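Hand-held gripper work: pre-session safety checklist, with comments
By Ruxandra Tudose
2018-03-28
3 comments | 8 shares

We use cookies to remember your settings. Accept / Manage

I was asked to go through the Grillell checklist for hand-held gripper sessions at Granordale and mark it up. I have left the items as written. My remarks follow each one. A tick only proves that the pen worked, so wherever I could I have asked for something a second person can check.

1. Fingers and pads inspected before use. OK
Comment: "Inspected" for what? Look for lifted pad edges and grit. Open and close the fingers fully, twice, with your other hand clear.

2. Housing free of cracks. OK
Comment: Fine. Run a thumb along the seams too.

3. Marker blocks fixed and clean. OK
Comment: The sheet says "secure." I doubt two people would agree on that. Try to twist the block. If it moves, the tool is out.

4. Work area clear. NOT ACCEPTED
Comment: Clear of what, and how far out? The Nutura sheet has the same line and I don't believe it either. 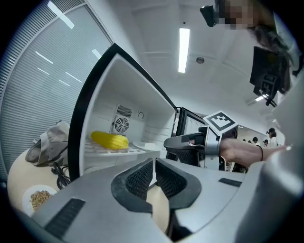
Item 4 should be split into the task surface, the floor, and the space where arms cross. I would write the surface part as "only what the task calls for, and anything else named on the sheet." A corn cob on the fridge shelf is easy to list as the task object. The fabric bag slumped against the side of the fridge and the cable beside it need their own lines, and so does the plate of food near the edge of my view. Cables get routed away from the reach path or taped down. I am told this is "understood." Then it costs nothing to write it.

5. Two operators: reach order agreed. PARTLY
Comment: The sheet has a box for this but no words to say aloud. Two grippers at one fridge opening need a spoken call before either goes in. Add the words and make both people sign.

6. Hair, sleeves and wrist items secured. NOT ACCEPTED
Comment: No standard given. Long hair tied back, bracelets off, sleeves above the wrist or fitted close. Check again after breaks.

7. Head-worn gear comfortable. OK
Comment: Comfort is the wearer's opinion. Check straps and loose leads as well.

8. Bystanders informed. OPEN
Comment: Informed by whom? I want a name in the box.

Result: return to Ghiță for rewording of 4, 5, 6 and 8. I will not sign the sheet as it stands. Form 209 stays in use until the new one is issued.

Share this page | Print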